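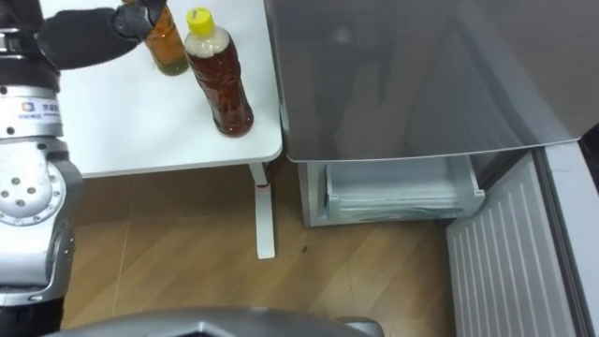
Shareholders in Britard will be asked next month to decide whether a company of its size should continue to elect its directors in three staggered classes. The proposal, submitted by a group of private investors led by Soledad Ochoa, would put the entire board up for election every year. The directors recommend a vote against it.

Staggered boards were once the usual arrangement among mid-sized manufacturers. Under Britard's articles, only a third of the seats fall vacant at each annual meeting, so a dissatisfied majority needs two years to change control of the board. The company maintains that this protects long-term planning and gives directors time to negotiate should a hostile bidder appear.

Ms Ochoa's supporting statement takes the opposite view. It notes that two directors received less than 59 per cent of votes cast at their most recent election and that neither will face shareholders again until their terms expire. "A director who has lost the confidence of two holders in five ought to hear from them again within the year," the statement reads.

The chair, Mareike Stöcker, set out the board's case in a letter to investors in January. She pointed to the integration of Nelport, acquired after lengthy talks, as work that required continuity. The letter also observed that the existing classes had not prevented the appointment of four new directors over the same period.

Institutional opinion is divided. Kasun Bepari, head of stewardship at the asset manager Ristgate, confirmed that his firm would support the proposal, in line with a policy it applies to all 117 companies in its domestic fund. Despina Popescu, who manages a smaller pension portfolio, intends to abstain. Her fund favours annual elections in principle but would have preferred a transition over several meetings.

Turnout may prove decisive. The resolution is advisory, and last year only some 40 per cent of shares held by individuals were voted. A further 791 holders of record still receive paper forms, which must reach the registrar two working days before the meeting. Those who hold shares through a broker should give instructions earlier, as most intermediaries set their own deadlines.

Zdenka Petek, company secretary, said the result would be published in full, including abstentions. Should the proposal pass, the board has undertaken to respond in writing before the half-year results.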